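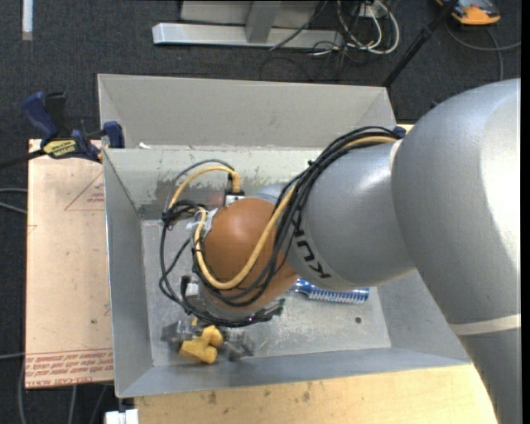
Início | Arquivo | Notas | Sobre | Contacto

Argamassas de cal em paredes antigas: notas de cura

Quinta-feira, 22 de janeiro de 2026

Imprimir | Enviar por e-mail

Retomo as notas de outubro sobre o reboco da parede norte. Na altura deixei por tratar a cura, e foi precisamente aí que apareceram os problemas. A parede é de alvenaria de pedra irregular, assente em terra e cal, com espessura variável. O reboco anterior era de cimento e destacava-se em placas, levando consigo a face da pedra em dois sítios.

A cal aérea endurece por carbonatação: o hidróxido de cálcio reage com o dióxido de carbono do ar e volta a carbonato. A reação precisa de água nos poros, mas não de poros cheios. Com a argamassa saturada, o gás quase não penetra; com a argamassa seca, a reação para. O intervalo útil fica algures no meio e depende mais do vento do que da temperatura, pelo menos nesta fachada.

Usei cal em pasta da Zestthorpe e areia lavada de rio, ao traço volumétrico de 1:3, sem aditivos. O Rostam Alipour, que reabilitou uma casa semelhante em Plirnmont, recomenda juntar uma fração de pó de tijolo para ganhar alguma hidraulicidade. Fiz uma faixa de ensaio com essa mistura junto à cunhal e o resto ficou só com cal e areia.

Procedimento seguido:

– molhagem do suporte na véspera e outra vez antes da aplicação;
– chapisco fluido, deixado a puxar 48 horas;
– camada de regularização com espessura máxima de 15 mm;
– aperto à talocha quando a superfície já não marcava com o dedo;
– pulverização diária durante 5 dias, com serapilheira húmida do lado exposto.

A fissuração surgiu ao quarto dia, numa zona em que a camada passava dos 20 mm por causa de uma cavidade que devia ter sido enchida antes com lascas de pedra. O erro foi meu. Fissuras finas, em malha, sem perda de aderência à percussão. Reapertei com a argamassa ainda plástica e fechei a maior parte. As que ficaram foram preenchidas com leitada.

Na faixa com pó de tijolo não houve fissuras. Não tiro daí grande conclusão, pois a espessura era menor e a cunhal está abrigada. Para comparar como deve ser era preciso repetir as duas misturas lado a lado, na mesma exposição.

Verifiquei a profundidade de carbonatação com fenolftaleína numa fratura fresca: o rosa indica zona ainda alcalina. Passados dois meses, a frente incolor andava por cerca de 4 mm, menos do que esperava. O manual antigo da Ó Riain, que comprei em segunda mão e tem 424 páginas, dedica a este assunto um parágrafo e meio, e o ensaio nem vem no índice.

A pintura fica para quando a parede secar. Penso usar leite de cal em demãos muito diluídas, com o suporte humedecido. Tinta plástica está excluída – fecharia a parede outra vez e voltávamos ao ponto de partida. Quanto ao pigmento, tenho uma amostra de ocre da Zurnutham que ainda não testei em meio alcalino.

Falta também resolver o rodapé exterior, onde os salpicos da chuva mantêm os primeiros palmos de reboco permanentemente húmidos. Uma vala drenante com brita deve chegar, mas tenho de ver primeiro a que cota estão as fundações.

Imprimir | Enviar por e-mail

Contacto | © 2026 Todos os direitos reservados | Voltar ao topo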